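Clatberg cell

The Clatberg cell is a robotic workstation for taking apart and refitting desktop computers. It has one arm with a two-finger gripper, a slatted aluminum worktable and a gray 3D-printed tray that holds parts taken from or meant for the computer. The name also covers the setup procedure written for it at Prusach. 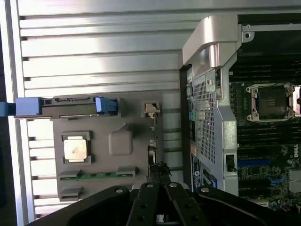

Entry by Raili Toivonen - revised by Esmaeil Nouri

Setup

The computer is laid on its side with the side panel off, so that the motherboard faces up. The parts tray goes to the left of it. A processor, a memory module and a hard disk drive each have a fixed place in the tray, and the drive stands upright in the rear slot.

The position of the tray is taught first, then the position of the case. A full setup uses 12 taught points. Processor work is taught last and at low speed, as the pins in an open socket bend easily and a bent pin usually means replacing the board.

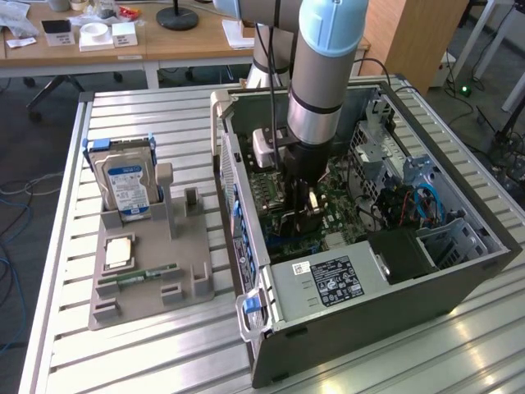 If the case is moved, even slightly, the points on the motherboard have to be taught again. Points on the tray can be kept as long as the tray itself has stayed put.

Upkeep

The screws in the gripper plates are checked at the start of each shift. Finger alignment is checked after 1,086 cycles, or sooner if a part has been dropped. Printed trays wear at the slot edges - Friederike Weidemann's maintenance notes give 1,419 cycles as the limit for the drive slot. Worn trays are reprinted whole.

Related articles
Meinecke parts tray
Stemevis finger gauge
Teaching points by hand
Socket pin damage

Last updated: September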